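# Regrasp timing on film-wrapped bottles

Most of October went into one question: does a bimanual policy need to see the label to know how far a bottle has rotated in hand? Shazia Lashari thought yes. I thought wrist pose plus finger current would be enough.

The test set is orange plastic bottles with clear wrap over the caps. The wrap matters more than I expected. It moves when the hand moves, it throws highlights, and our keypoint detector kept placing the neck on the film. Murray Thibodeau retrained the detector with the cap region masked out, and I reran the same policy on both versions.

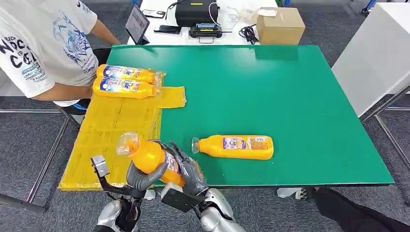
*Two-handed hold over the yellow board: left hand supporting from below, right hand around the label side.*

I ran 62 trials per condition. With the original detector, 44 ended in a hold we would accept, meaning the bottle axis was within six degrees of the target. The masked detector gained four. That is a small difference, and I would not defend it without more trials.

The label question came out less cleanly. Hiding the label from the policy did nothing measurable while the right hand stayed closed. It hurt during regrasps — the fingers open, the current signal drops out, and the estimate drifts until contact returns. So Shazia is right for that interval and I am right for the rest of the motion.

Next change: hold the last good rotation estimate through the open phase and widen its variance, then let the first contact correct it. Wafula Mohamedi has a filter from the Molbridge work that does nearly this. I'm porting it on Saturday and will rerun the same bottles with the same start poses.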